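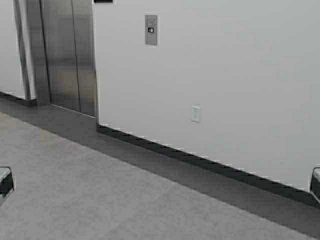
Home Forums Condo & Co-op Living Building Systems New Posts Search Log In

Elevator modernization special assessment — does this quote sound normal?

perndale_4c
Posted May 10, 2022
Six-story condo building, one elevator, put in when the place was built in the late 70s. It's a hydraulic unit. The board has had one proposal from a company called Dolton and wants to vote on it next month. My share of the assessment is $3,664, due in two payments. I'm on the fourth floor and use the elevator every day, so I'm not against the work. I just have no idea what we're buying.

The proposal says new controller, new pump unit, new door operator, new car fixtures and "cab refresh." It doesn't say anything about the cylinder. Downtime is listed as "6 to 10 weeks." We have several owners in their eighties.

Has anyone been through this? What should I be asking before the vote?

gravelroad
The cylinder is the first thing to ask. If it's original and in the ground, find out whether it's single bottom or has the safety bulkhead. Older single bottom cylinders can corrode where you can't see it, and a lot of places require them to be replaced or fitted with some kind of protection. If you do the controller and pump now and the cylinder five years from now, you're paying for two shutdowns.

Ask for the oil log too. Somebody should be writing down how much oil gets added. If oil is going in and there's none in the pit, it's going somewhere.

Mrs_Okafor_271
We did ours in October of last year. Our unit is 271, second floor, so it wasn't bad for me, but the people above had a hard time of it. Quoted eight weeks, took thirteen. The delay was the inspection. The work was finished and the car sat there for almost three weeks waiting for the state to come out. Ask Dolton if they've already got a place in line for the inspection or if they only call when they're done.

perndale_4c
Thanks both. I asked the manager about the oil log and she didn't know what I meant. She's going to check with the service company.

The inspection point is a good one. Nothing about it in the proposal.

tback
I'll disagree with the panic about the cylinder. We had ours tested, it passed, and we left it alone. That was nine years ago. The contractors love to sell a new cylinder because the drilling is where the money is. Get a pressure test done first and decide from that.

gravelroad
A pressure test tells you it's holding on the day of the test. It says nothing about the wall thickness at the bottom. I'm not selling anything, I ran a service route for 22 years and I'm retired.

tback
Fine, but you can say that about any part. At some point you have to look at what the owners can afford. We have 40 units and half of them are on fixed incomes.

gravelroad
If it's single bottom and original I would not sign off on leaving it. If it's double bottom with decent protection and the log is clean, sure, test it and leave it. Those are two different cases and the OP doesn't know yet which one she has.

Clémence Vidal
I was board president for our last project, so a few notes from that side.

Get three proposals. We had bids from Lefèvre, Dolton and a smaller local outfit. They were impossible to compare as they came in because each one left out different things. We ended up paying an elevator consultant to write a specification and had all of them bid again on the same document. The consultant's fee was more than covered by the difference in the second round of bids.

Things that were not in any of the first bids:
Electrical work in the machine room, including a new disconnect
Fire alarm tie-in (smoke detectors in the lobbies and machine room)
Air conditioning for the machine room, which the new controller needed
Emergency phone line and monitoring
Patching and painting around the new hall buttons

Our "other trades" total was close to a third of the whole cost. If your $3,664 is only your share of the Dolton number, expect a second letter.

perndale_4c
I read the proposal again with your list. It says "work by others to be provided by owner" and then half a page of small print, and all five of your items are in there. The assessment letter only uses the Dolton figure. So yes, I think there's a second letter coming.

How did you handle people who couldn't do stairs?

Clémence Vidal
We had two owners stay with family and one rented a ground floor unit in the building from another owner who was away. The association didn't pay for it, but we did put everyone in touch early. We also had a paid porter for groceries and packages, mornings and late afternoons. It was the most popular thing the board ever did. Give people the dates as early as you possibly can, and tell them the dates may move.

hallway_dan
Does anybody have opinions on "cab refresh"? Ours was quoted as new laminate panels, new ceiling, new lights and a handrail. The doors stay. I said we should do stainless for the panels, and the design people on our board want some wood-look thing.

Mrs_Okafor_271
Stainless shows every fingerprint if it's the plain brushed kind. Ask about a textured finish for the parts people touch. We went with textured panels and the super says he wipes it down half as often.

tback
Brushed is fine. Wipe with the grain, use a cleaner that doesn't leave oil behind, and don't let anyone near it with a scouring pad. Most of the ugly streaks I've seen were from too much polish. Ours are 30 years old and they look OK.

Mrs_Okafor_271
Do you have dogs in your building? We have dogs.

tback
We have dogs.

gravelroad
Before you spend on panels, weigh the cab. If the interior adds enough weight, you can get into a whole other set of requirements. The contractor should be giving you that number. Also keep some of the budget for the doors. Most of the calls I ran were doors — rollers, gibs, operators, dirt in the sills. People blame the controller and it's a pebble in the track.

ncarver405
Which controller is Dolton proposing? That matters more than anything said so far. If it's proprietary, you're tied to one company for service as long as you own it, and they know it when the contract comes up.

perndale_4c
It says "Zultano or equal." I don't know if that's proprietary.

ncarver405
"Or equal" is a problem by itself. Get the exact model in writing. Then ask if any licensed company can buy parts, if the diagnostic tool comes with the equipment or is leased, and if there's a password that expires. Get the answers put in the contract and not just in an email.

Clémence Vidal
Agree with all of that. Our consultant put a non-proprietary clause in the specification and one bidder dropped out over it. Also look at the maintenance contract that comes with the job. Ours was a ten-year agreement that renewed itself unless we gave notice in a 90-day window. We got it down to three years with a 30-day cancellation for poor performance.

hallway_dan
Ten years? We signed one of those. Great.

gravelroad
Read the termination part. Sometimes a change of management company or a sale lets you out. Depends how it was written.

perndale_4c
Update for anyone following. The service company sent the oil log. It has entries for some years and nothing for others. The cylinder is original and they "believe" it is single bottom, but nobody there could produce a drawing. I sent all of it to the board with Clémence's list and ncarver405's questions. They've agreed to push the vote back and get a price from a consultant. Two board members are annoyed with me and one said thank you.

tback
OK, single bottom and a spotty log, I'd replace it too.

gravelroad
Ask the consultant whether a PVC-lined replacement is in the spec. And get the drilling risk in writing. If they hit rock or water, the hourly rate should be agreed on before the truck shows up.

perndale_4c
Will do. I'll post the new bids when we have them, with the unit numbers taken out.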